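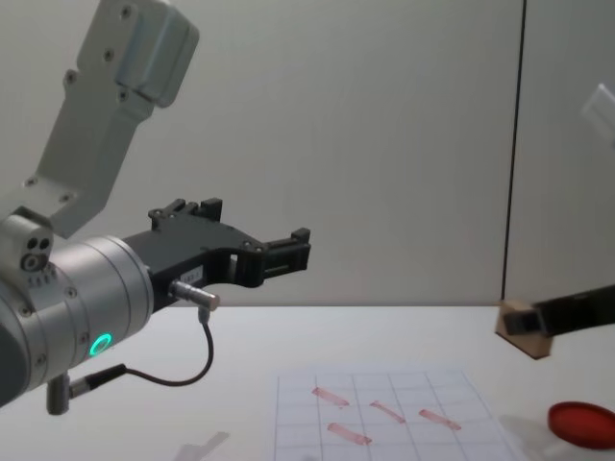

Man-sik Ban wrote in January:
> I print my own grid paper now, but the lines come out too dark and I
> can not see my pencil between them. Is there a setting for this, or
> should I go back to buying the pads from Zovemum?

Dear Man-sik, dear list,

Please do not go back to the pads yet. I had the same problem. My sheets have thin gray lines now, on plain white paper, and I like them much more than the black ones. In the drawing program I set the line to gray and made it thinner, and in the print window I turned off "fit to page". This last point is important. With "fit to page" my squares were a little smaller than 6 mm, and I noticed it only after I had drawn half of the hallway plan for my sister.

About the cost: I bought a box of 2,000 sheets from Givano and I paid 59 for it, delivery included. The box is heavy, so ask them to bring it upstairs.

One question from my side. On a white table I sometimes lose the edge of the sheet when the lamp is strong. Does somebody put a darker mat under the paper, or does it make the drawing surface too soft?

With kind regards,
Bautista Arancibia

Filed under: Paper & Drawing Supplies | 139 messages
Adumska list archive | Contact the list owner | Back to top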